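Rumus - Sammlung handgeschriebener Rezepte aus Hemmin und Umgebung
Zweiter Zwischenbericht an die Gustatis-Stiftung
Stand: 10. Oktober 2025

Stand der Erfassung

Seit dem letzten Bericht ist die Sammlung auf 2.063 Rezepte angewachsen. Davon stammen 121 aus dem Berichtszeitraum. Im Antrag hatten wir mehr versprochen, allerdings auch angenommen, dass die Leute in Hemmin ihre Rezepthefte beim ersten Anruf herausgeben. Die meisten geben sie beim dritten heraus und wollen dann zwei Stunden lang erklären, warum die Mengenangaben nicht stimmen.

Die Transkription hält mit den Eingängen Schritt, mit einer Ausnahme: Ein Konvolut aus Vinska ist in einer Kurzschrift verfasst, die sich keinem der gängigen Systeme zuordnen lässt. Lesbar sind bisher die Wörter "Schmalz" und "nicht". Wir haben das Konvolut zurückgestellt.

Bei den Dubletten mussten wir eine Entscheidung treffen. Der Bestand enthält 30 Fassungen desselben Pflaumenkuchens, die sich vor allem in der Zuckermenge und im Ton gegenüber der Nachbarschaft unterscheiden. Wir führen sie einzeln, verknüpfen sie aber in der Datenbank unter einem gemeinsamen Stammeintrag. Eine Zusammenlegung hätte den Aufwand halbiert und uns vermutlich den Zugang zu mehreren Küchen gekostet.

Unterbringung

Die Originale liegen weiterhin in Umzugskartons im Nebenraum. Das ist konservatorisch unbefriedigend und wird von der Beratungsstelle in jedem Schreiben erwähnt. Säurefreie Mappen sind bestellt, ein Teil ist geliefert, leider im Format A5. Die Hefte sind fast durchweg größer. Für lose Karteikarten eignen sich die Mappen gut, und von denen haben wir immerhin sieben Kästen.

Offen bleibt die Regalfrage. Der Posten im Kostenplan deckt geschlossene Schränke nicht ab, offene Gitterregale dagegen schon. Ein schwarzes Drahtgestell mit vier Ebenen, leer, vor bunt gemustertem Hintergrund. Für die schweren Haushaltsbücher brauchen wir voraussichtlich etwas Stabileres und bitten um Hinweis, ob eine Umwidmung aus dem Posten Bewirtung zulässig wäre.

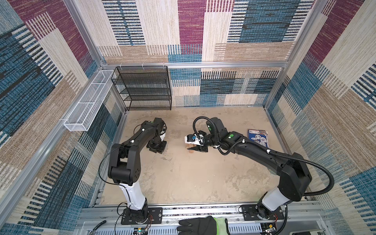
Veranstaltungen

Im September fand der erste öffentliche Kochabend statt. Gekocht wurden vier Gerichte streng nach Vorlage. Die Suppe verlangte "Salz, bis es reicht", was zu einer längeren Aussprache führte. Die Resonanz war freundlich, der Nachtisch wurde im Gästebuch als "historisch interessant" bezeichnet.

Der geplante Leseabend in Vinska musste verschoben werden, da der Saal doppelt vergeben war. Das Blasorchester hatte die älteren Rechte und auch die größere Lautstärke. Ein Ersatztermin wird noch abgestimmt.

Mittelverwendung

Personal- und Sachkosten liegen im Rahmen. Überschritten ist einzig der Posten Porto - viele Leihgeberinnen und Leihgeber bestehen auf Rücksendung per Einschreiben, auch bei Fotokopien. Die Belege sind beigefügt, einschließlich der Quittung über Butter, die wir nachträglich dem Kochabend zugeordnet haben.

Nächste Schritte

Bis zum Schlussbericht sollen die Schlagworte vereinheitlicht und die Nutzungsrechte für die Online-Fassung geklärt werden. Bei den Rechten fehlen uns noch Rückmeldungen aus Hemmin. Eine Familie hat schriftlich zugestimmt, den Sauerbraten aber ausdrücklich ausgenommen. Er bleibt bis auf Weiteres gesperrt.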